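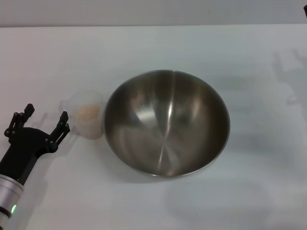
Two-fingered gripper, cup and steel bowl at the Keltmont test table

Keltmont sets equipment budget for October

Keltmont will buy its first robot arm for portioning dry ingredients in October. The budget is 4000 dollars for grippers and 900 for bowls and cups – the arm itself will be leased from Nadum. 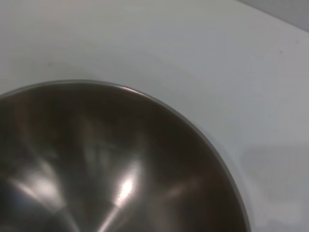 Planning for the second site

The Pai kitchen will follow later, with nearly 3000 dollars for wrist cameras and spare parts.
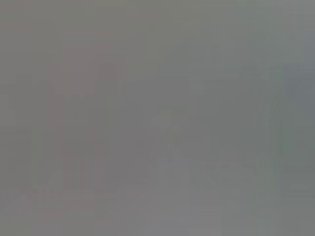 Senthil Venkataraman said that the lease leaves room to change the plan if prices go up.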